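Okosberg work table, white top: long-term review
Posted in Furniture, Tables and Desks

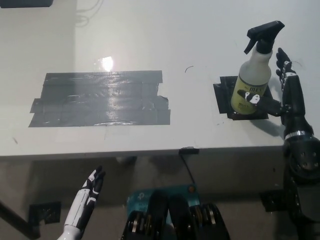
Is the Okosberg worth £178?

If you need a plain table that will stand against a wall and stay there, I'd say it just about is. If you mean to move it, lean on the end of it or sell it on in good shape, I'd spend less or spend more.

I bought mine last September, after the old kitchen table finally went to my sister's. I paid the full price and nobody sent me anything. I mention this because most of the reviews I read beforehand were written by people who'd had theirs a week, and a good number of those had been given a voucher for writing them. One said it had "transformed" her mornings. It's a table.

What you get

A top, a frame, legs and a bag of bolts. The box is heavier than it looks on the website and the handles cut into the cardboard are useless, they tore before I'd got it off the doorstep. Allow for a second person on stairs. The listing says "delivered to a room of your choice" and the driver's choice turned out to be the porch.

The instructions are pictures only, which I don't mind, except that the one showing which way round the cross rail goes has been printed so small that both ways look right. I got it wrong. You don't find out until the last leg won't line up, by which time you have to undo nearly everything. When I asked on the owners' forum, Aurelio Segura replied within the hour to say the drilled holes face inwards, and that he'd done the same thing on both of his. So: holes face inwards. That one line would have saved me most of a Saturday.

The supplied spanner is made of cheese. Use your own.

Does it wobble?

Yes, a bit, end to end. Front to back it's steady enough. The makers say the frame "eliminates movement" and it does no such thing. Type hard and a full mug will ripple. I tightened everything after the first week, and again after the first month, and the second go helped more than the first. Shirley Lachance, who has the longer version in her sewing room, swears hers is solid as a rock, but hers is wedged between a chimney breast and a bookcase and I'm fairly sure it's the bookcase doing the work.

The adjustable feet are the best thing about it. They screw in and out by hand, they stay where you put them and they haven't marked the floor. Whoever designed the feet should have been given the rest of the table to do.

The top

This is where I part company with the brochure. "Wipe-clean" is true if you wipe straight away. Tea left overnight comes off with a bit of rubbing. Turmeric doesn't come off at all, or hasn't yet, and I've had several months at it. Biro comes off. Red felt tip leaves a pink ghost that you can only see in the morning, when the sun comes in low, but once you know it's there you look for it every day.

"Scratch-resistant" is one of those phrases that means nothing unless somebody says resistant to what. A dinner plate dragged across it, fine. A laptop with a bit of grit under one foot, not fine. There's a shallow scratch near the front of mine, and I couldn't tell you what did it.

White was my own choice and I'll take the blame for it. It shows every crumb, every hair and every bit of pencil dust. It's also shiny enough to be a nuisance under a bare ceiling bulb, particularly if you read at it in the evening. If there's a matt version, I couldn't find it. My neighbour Clifford Bergeron has the grey, which looks drearier in the shop and much better after a winter of use.

The edges are the weak point, as they usually are on tables at this price. The strip along the front edge is glued on and it began lifting at one corner in the spring. I ran a warm iron over it through a tea towel and pressed it down with a block, and it's held. I wouldn't want to do that every year, and I shouldn't have had to do it in the first.

The "care kit"

At the checkout you're offered a care kit for the surface. I fell for it so that you don't have to. It's a cloth, a small bottle of cleaner and a leaflet telling you not to use anything else. The cleaner smells of pears. I tried it against washing-up liquid in warm water on opposite ends of the table, same tea, same evening, and could see no difference the next day. The cloth is quite a good cloth.

The leaflet hints that other cleaners may affect the guarantee. I wrote and asked which ones. The reply thanked me for my interest in caring for my furniture.

The guarantee

It's 4 years, which sounds generous. Then you read it. The frame is covered for all of that. The top is covered against "manufacturing faults", and the lifting edge strip, I was told, counts as wear. I argued, politely I thought, with a Liette Grewal in their customer service, who was pleasant and quick to answer and plainly wasn't allowed to agree with me. She offered a new length of strip at no charge. It arrived, it was the wrong white, and it's in a drawer.

I'll give them this much: spare parts exist and you can order them by name. That isn't true of a lot of flat-pack, where one lost bolt means a trip to the hardware shop with the other bolts in your pocket.

What else I looked at

The Skerska is the one everybody recommends, at £351. I had a good lean on one in a showroom and it's clearly the better table. It has a thicker top, no sway that I could find, and the edges look as though they grew there. Is it twice the table? I don't think so, and the showroom one already had a ring on it from somebody's coffee, so the finish isn't magic either. But if I were buying for a shared house, or for anyone who moves every couple of years, I'd swallow hard and get it.

Sato do something very handsome at £548. The salesman told me it would last a lifetime, and when I asked what the guarantee was he had to go and look. I sat at it for ten minutes and liked it a great deal. I also banged my knee on the drawer. I can't see what the extra money is for beyond the looks, though looks are a perfectly good thing to spend money on if you've got it.

The Boychuk is cheaper than the Okosberg and I nearly bought it. Francine MacDonald has used one for her marking for ages, and let me come round and poke at hers. The top bows in the middle if you put anything heavy on it, and hers has had a filing box on it for most of its life, so you could call that unfair treatment. But a table that can't take a filing box isn't much use to me. For a child's room or a sewing corner it would probably do.

And there's always second hand, which I'd now try first. Old school and office tables turn up for very little, they're usually overbuilt and the damage has already been done by somebody else. The drawback is getting one home.

Moving it

I've moved mine once, from the back room to the front. It won't go through a standard door with the legs on unless you turn it on its side, and lifting it by the top makes an unhappy creak where the frame bolts on. I took the legs off in the end. The bolts went back in, but one is less tight than it was, and I suspect a second move would finish that hole. If you rent, bear that in mind.

Would I buy it again?

Probably not at full price. In a sale, and in grey, I might. It's held up to daily meals, paperwork, a fair bit of gluing and a cat, and it's still flat, which I did check with a straight edge. My complaint is mostly with the claims. Had the listing said "decent plain table, steady feet, mind the edges", I'd have had nothing to write about.

Good: the feet, the spare parts, stays flat
Bad: edge strip, the spanner, sways lengthways, white shows everything
Skip: the care kit

Update: the edge strip has started to lift again, same corner. I've used wood glue and a clamp this time. The wrong-white replacement is still in the drawer if anyone local wants it.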